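Altley Athletic Ground

Altley Athletic Ground is a baseball and softball venue in the town of Altley. It has been the home field of the Altley Millers since it was laid out on former grazing land, and it also hosts the spring tournament of the Lodhi Valley League. The ground is owned by the town and let to the club on a rolling lease.

Layout

The main diamond lies at the northern end of the site, with home plate in the north-west corner so that batters face away from the evening sun. The outfield fence is 126 metres from home plate at its deepest point in centre field. Left field is shorter than right, and the fence there was raised after repeated damage to parked cars on Onier Road. A smaller softball diamond shares part of the right-field grass, and the two cannot be used at the same time.

The infield is skinned, with a clay and sand mix. Drainage was poor for many years -- the lower corner by third base is still the last part to dry out -- and a gravel trench was dug along the foul line to carry water to the ditch.

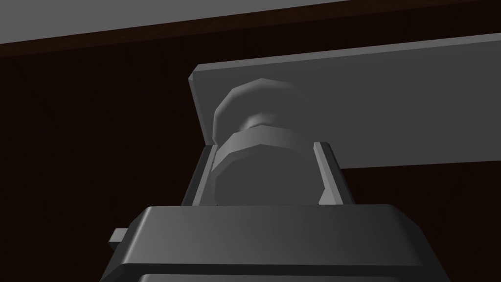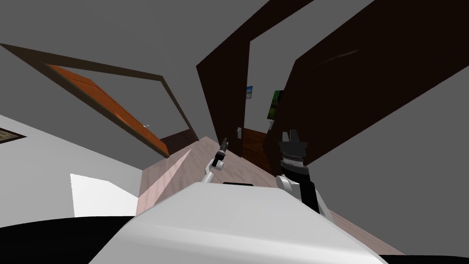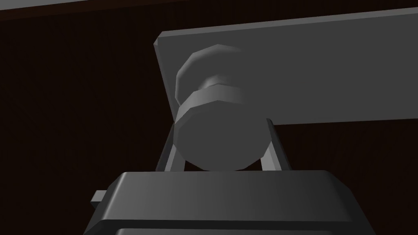
Computer-rendered views; the second shows two robot arms.

Facilities

Seating consists of a covered stand behind home plate and open benching along the first-base side. The stand holds 493 people. The record attendance is 2,537, for a league final against Zomivmont, when most of those present stood on the grass bank beyond left field. The bank has since been partly fenced off.

Both dugouts are set at ground level. The scoreboard is worked by hand from a platform reached by ladder, and shows runs by inning, hits and errors. There are no floodlights, and league fixtures must start early enough to finish in daylight.

Use

The Millers play 16 home games in a normal season, which opens in March. Junior sides use the softball diamond on weekday evenings. The lease bars any game from starting while the outfield is waterlogged, a rule applied by the head groundskeeper, Celina Walczak.

A plan to turn the main diamond and add a second stand was drawn up by the architect Lina Hamdan and put to the town on 24 November 2023. It was sent back for changes to the car park entrance. The revised plan keeps the present position of home plate and moves only the bullpens, which would be placed behind the right-field fence.

See also

Altley Millers
Lodhi Valley League
List of baseball grounds by capacity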